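Wanum Pine Work Table

A plain pine table for a home office, hobby room or workshop. The top is solid pine with a clear finish, so the grain and knots show through. No two tops have the same pattern. Corners are left square.

The top measures 128 cm along the front. The legs bolt on with the supplied hex key, and two people can put the table together in about 10 minutes.
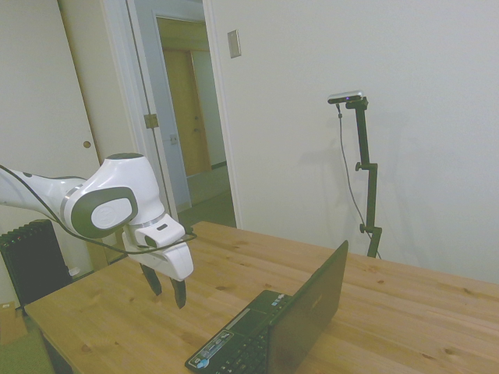 Wanum table in pine, with a laptop on top.

Wipe up spills with a dry cloth and use a mat under hot mugs. Pine is a soft wood and will pick up small dents with daily use. Light marks can be sanded out along the grain, then oiled.

Comes in 2 boxes. Matching bench and drawer unit sold separately. Spare bolts and leg pads can be ordered from the parts page.

Made by Galtel in Braststead. Design: Muireann Keane.

Warranty: 2 years on the top and legs. Surface wear is not covered.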